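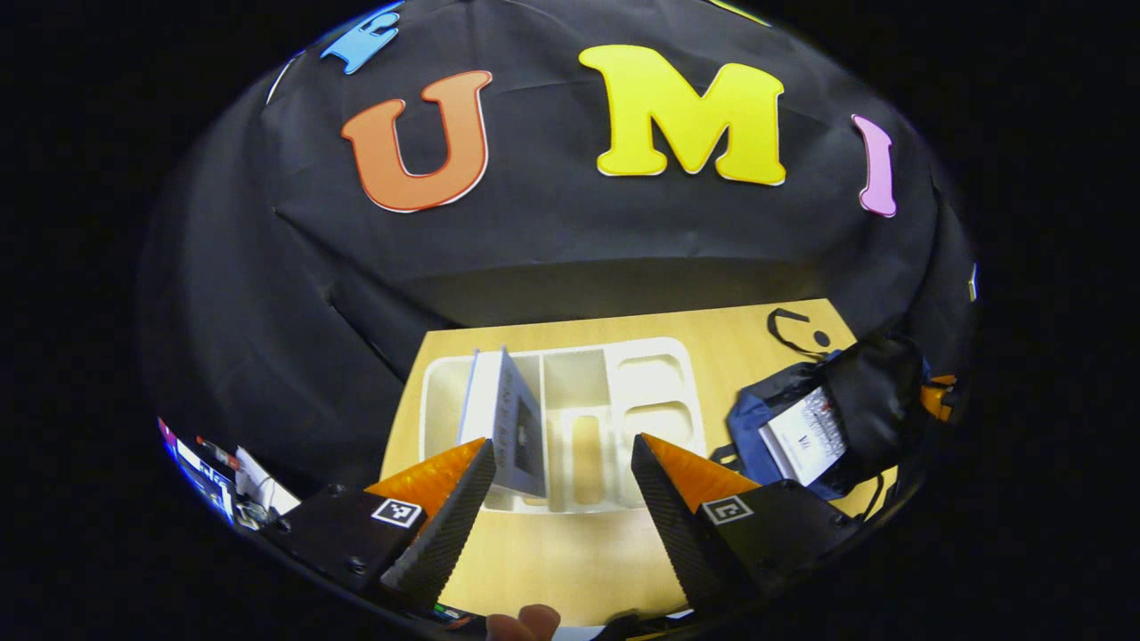 Ticket 478 - Zumberg cell, tray sorting
Opened 29 March 2023
Status: open, priority 3

Task: place one thin card upright in the large tray compartment, release, retract.
Result: 18 of 20 runs passed. Both failures came at release - the card stuck to one pad and tipped.

Tried: slower finger opening, no change. Pads cleaned, no change.

Bag unpacking stays manual. Soft cloth openings are still beyond the Gredo planner.

Next: test the January release profile.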